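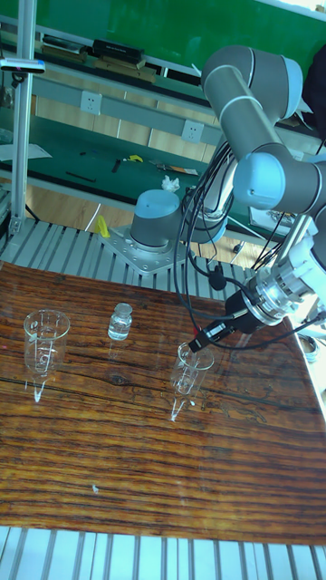 Two graduated beakers and the small capped bottle on the dark wood-grain top.

Brultach Clear Glass Bench Set
Sold by Flultden Lab Supply
Item no. 76-2

A small set for measuring, pouring and holding clear liquids at the bench. You get two clear glass beakers with printed graduation marks and one short-necked bottle with a cap. The bottle ships empty.

The set is meant for teaching rooms, sample prep and demonstration tables. Everything in it is transparent, so you can check a liquid level from any side of the bench.
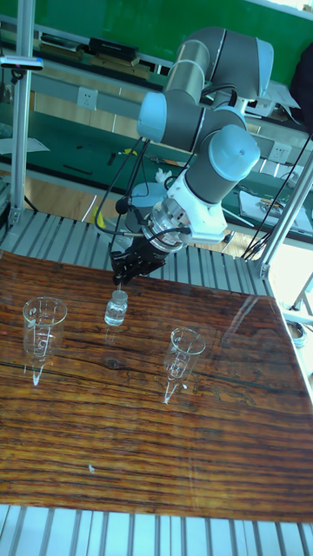
Small bottle with clear liquid, between the two graduated vessels.

What's in the box
Beaker, graduated, clear glass — 2
Bottle with cap, clear glass — 1
Divided storage carton — 1

The graduation marks are for general work. For exact volumes use a pipette or a volumetric flask. The Mazurek range has both, listed under Measuring.

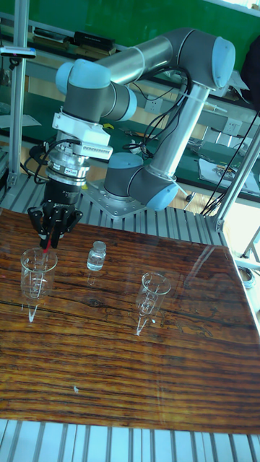 A thin red-tipped rod or pipette pointing down into a beaker.

Care
Wash by hand or on a rack in a lab washer. Rinse well and let the pieces drain upside down. Avoid scouring pads, which wear away the printing. Do not move a hot beaker straight onto a cold surface. Throw out any piece with a chipped rim.

Tabletop
The glossy wood-grain top is sold separately as the Fellton Bench Top. It wipes clean with a damp cloth. The finish is reflective — under bright ceiling lights you will get glare, and some customers prefer the matte version for close reading work.

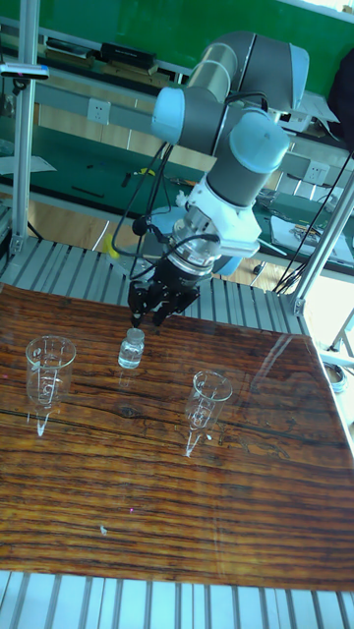
Both versions of the top come in the same sizes and take the same clips.

Ordering
Single sets leave our warehouse in 2 working days. Orders of 17 sets or more ship on a pallet, and we will contact you to arrange delivery. Schools ordering for May should allow extra time. We hold 300 spare bottle caps in stock, sold singly.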